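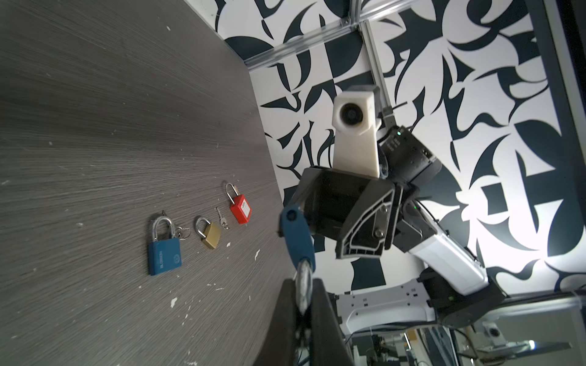

**Workshop notebook / Locks and keys**

Saturday, after lunch

Spent the whole morning on the stuck padlocks from the Lidley sheds, and I want to get this down while I still remember what went where. Noman brought them over in a coffee tin, along with a bag of keys that had lost all their tags, and we had a lovely slow time of it with the radio on.

The usual trouble is grit and old oil. Somebody years ago was fond of squirting cooking oil into keyholes (I have my suspicions, Normand!) and it goes to brown glue over a few winters. What works best for me is a good soak of the keyway with solvent, 20 minutes standing nose down on a rag, then work the key in and out without turning it, wiping it every time until it comes out clean. Only then try a turn, and gently - we snapped a key in the Simard gate lock last year by being impatient, and Valentin had to fish it out with a bit of jigsaw blade.

Once they move freely I let them dry and puff in a little graphite. Mahtab prefers the dry PTFE spray and says graphite gets all over her sleeves, and she has a point, so I did two of the outdoor ones her way and we can compare them next September. Please don't put both in the same lock, it makes a paste.

Tally for the morning: 8 in the tin, 3 still stubborn. The worst is the old one off the Didine boat shed, where the shackle is rusted at the heel and won't lift even though the key turns all the way. It's back in the soak overnight with the lid on.

Keys: every padlock now lives with its own keys, on the shackle if there's a ring, otherwise in an envelope with the shed name in pencil. Spares go to Ghislain for the cabinet. I still have a few keys that fit nothing at all and can't bring myself to throw them out, so they're in the jam jar by the vise.

To do: more graphite, small tags, ask Ghislain if the Mositz store ever got its second key back.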